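Sointu Lahtinen
Weighing small stuff on a kitchen scale, a thread. Applies to coffee, yeast, spices, curing salt, anything under 20 g.
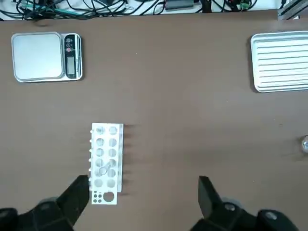

1/ A display that reads in 1 g steps doesn't mean the scale is good to 1 g. The step is the smallest change it will show you. The error is how far off that number can be, and it is often larger than the step. Most of the scales I get asked about are the flat type, a square metal platform with a narrow black panel down the right side. The shape tells you nothing about either figure. Look in the booklet.

2/ Many cheap scales hide slow changes. The firmware watches for drift near zero and cancels it. If you sprinkle yeast in a few grains at a time, part of it gets treated as drift and never shows up in the total. You end up with more than the display says.

3/ Workaround: put a cup on, don't tare, and note the reading. Add the yeast, then subtract. With a load already on, my Bokley stops swallowing small additions. My older Tolach still does it, so for that one I lift the cup off, add the powder, and set it back down in one go.

4/ Placement. Most flat scales have one load cell in the middle. Put the same jar on the center and then near each corner. My Tolach gives 300 g in the center and 3 g less at the back left corner. I don't correct for it. I put things in the center.

5/ Check weights. Coins work if they're clean and you look up the mint's spec. A US nickel is 5.000 g. Stack 4 and you should read 20. If you get 19 or 21 on a 1 g scale, that may be within its error, so add more coins before you blame it.

6/ Mayuree Wongsuwan asked about water as a reference. Fine for a rough check at the high end. 300 ml at room temperature is a bit under 300 g, but the line on a measuring cup is a worse source of error than the scale.

7/ Batteries. Low voltage on the Bokley shows up as a wandering zero well before the battery icon comes on. If the zero moves while the platform is bare, swap the cells first and test again.

8/ For anything under 4 g I gave up on kitchen scales and use a pocket one that reads to 0.01 g. It tops out at 200 g, so the bowl stays on the big scale and the salt gets weighed on its own.

9/ Corner numbers for the Natano when I've had it long enough to repeat them. Probably March.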